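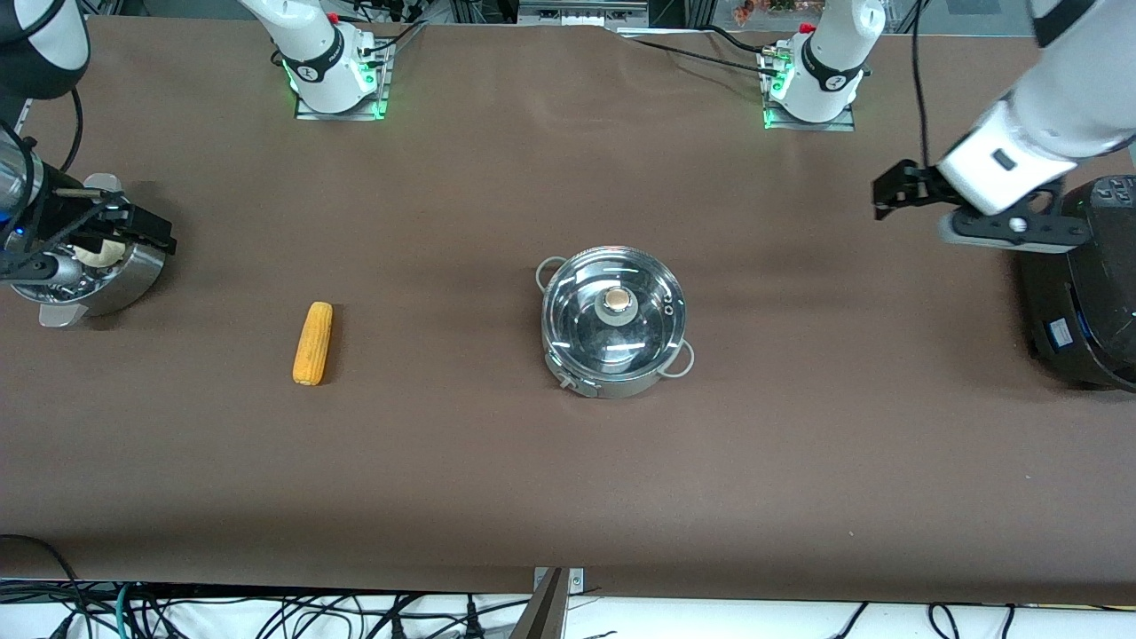 letada-kitchen

README for the Letada kitchen recordings and the small planning stack which we use with them

What is in this repository

The repository has two parts. The first part is a set of two-arm recordings on kitchen objects: corn, pots with lids, metal bowls and similar things. The second part is the planner, called Nutia, which decides which arm should act next and gives each arm a path. You can use the recordings without Nutia. Nutia needs the recordings only for its tests.

The set holds 600 episodes. They are divided in 8 task folders. Each episode has joint states for both arms, gripper opening, the images from the fixed camera and one line of task text in English.

Names of the arms

Left and right are always the robot's own left and right. From the fixed camera they are mirrored, so the robot's left arm comes into the image from the right side. In versions before 0.5 the folder "bowl_tilt" had the labels in the other order. If you trained on it, please download this folder again.

Install

You need Python 3.10 or newer. Make a clean environment, then run:

pip install -e .
python -m nutia.check

The check program reads the config and prints the names of the arms it can find. It does not move anything. If it prints only one arm, look first at the port names in config/arms.yaml.

Play back an episode

python -m nutia.replay --task pot_lid --episode 7 --dry

With --dry you see the path in the viewer only. Remove it to send the path to the arms. Replay starts at one quarter of the recorded speed, and I recommend to leave it so for the first time on a new table.

How the planner works, shortly

Each arm has its own queue. Before a step is sent, Nutia grows both arms by the safety margin and checks the whole path against the other arm and against everything fixed on the table plan. When the paths cross, the arm which already holds an object has priority and the other one waits in place. There is no replanning during the motion. If an object moves after the step was sent, the step must be cancelled by hand.

The table plan is a text file from the Tralarura calibration tool. Measure it again when you move a base plate, also for a very small move.

Known problems

Shiny metal is difficult for the pose estimate. On the steel pot and the bowls the position is good, but the rotation can jump between two frames. We filter it over 5 frames, which makes a delay that you will notice at full speed.

Glass lids are often seen as open pots. Set lid: true in the task file when a lid is on the pot.

Cables are not in the collision model. Keep them away from the area where the arms work.

The labels of "corn_place" were made by hand and some end times are late by about half a second.

Licence and contact

The code is under the MIT licence. The recordings are free for research and teaching. For other use please ask Van Beek through the issue page, with the word "licence" in the title. Bug reports go to the same place. Please add your arms.yaml and the full output of the check program.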